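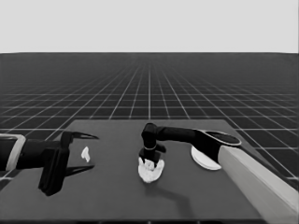
Week 9 notes – Teleoperated demonstrations in simulation
Posted August 5, 2019

Welcome back, everyone, and thank you for all the good questions after the June sessions. This week you'll be driving the two arms in Selidura yourselves, and I'd like you to take your time over it. Spend your first few runs just moving, with nothing to pick up, until your hands stop arguing with the screen.

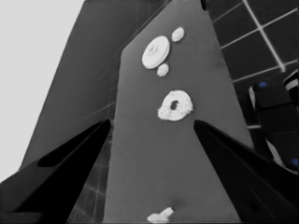 Once you feel comfortable, start recording. The Osach set we'll train on later holds 2,996 demonstrations, over 400 of them made by students in this course, so yours are in good company! Please keep a slow, hesitant run if it reached the goal – we'll talk about trimming pauses next time. Do throw out any run where you bumped the reset key (we have all done it).

Reading: Brinkmann handout, section 2.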